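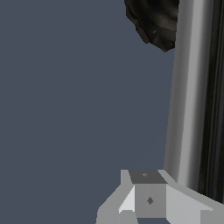

From: Plarer chimes list
Date: Sep 27, 2026
Subject: Re: Tubes that go "clunk" (and the Trirnbridge meet)

Hello Heike, hello all,

Oh, I am so glad you asked this, because I spent most of last winter on exactly this problem and I've been itching to talk about it!

Heike Kettler wrote:

> I've cut my first set from the aluminum tubing I bought at Camacho and I'm a bit let down. The short ones sound fine but the long one, 520 mm, just goes clunk when the clapper hits it. I hung it from two holes right up near the top, the way the cheap ones in the garden shops do it. Is the metal bad? Did I get a dull piece?
>
> Also, my second tube is 400 mm and I expected it to be only a note or two higher than the long one. It's way higher. Did I measure wrong?
>
> And is anyone bringing spare cord in November?

Your metal is almost surely fine. Try this before you drill anything else. Pinch the long tube lightly between finger and thumb, a little more than a fifth of the way down from one end, and let it hang. Then tap it in the middle with a wooden spoon. I'd bet you get a long, clear note that goes on and on. Now slide your fingers up toward the end and tap again, and you'll hear it choke.

A tube that's free at both ends bends like a bow when you hit it, and there are two spots that hardly move at all. If you hang it from one of those spots, the cord doesn't steal much of the sound. Up near the end the tube wants to swing about quite a lot, and your cord and the edges of the holes are soaking that up. The number I use is 22.4 percent of the total length, measured from the end. For your long one that puts the holes well below where they are now, but the old holes won't hurt anything, so don't throw the tube away!

As for the clapper, aim for the middle of the tube for the strongest main note. A lot of people like it a touch off the middle, and so do I on the bigger sets. Mine are all hardwood disks now. I tried a hockey puck once and it was lovely on the low notes and hopeless on the high ones.
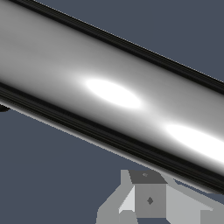
## Why the second one is so high

You measured right. This is the part I love. With a string, half the length gives you one octave up. With a tube, half the length gives you two! The pitch goes up with the square, so a small cut makes a big jump. Going from your long tube to your short one should land you nearly a major sixth higher, assuming both came off the same stock, same width and same wall.

So when you're tuning, cut long and file slowly. I keep a scrap tube as a test piece and write the note on it with a marker after each pass. Let the tube cool down before you trust the tuner, too. A freshly cut one will read a hair flat and you'll take off too much — ask me how I ended up with a set that is in no key known to man.

## November at Trirnbridge

Yes to cord! I have a 100 foot spool of the braided Drastura and I'll never get through it by myself, so take what you need. It's the thin dark kind, it knots well and mine has been through two summers outside without fraying. Please bring something to melt the ends with, my lighter has died.

We have 13 names down so far and there's room for more. If you can bring a bench vise, tell me, as the one in the hall is awful. Soft jaws or a bit of old carpet would be great as well.

Heike, please bring the clunky tube! I want to re-hang it with you and hear it. And can you tell me the outside width and wall thickness of that Camacho stuff? I might order some of the same for a low set I've been planning for the back porch.

Happy filing,
your list keeper at Plarer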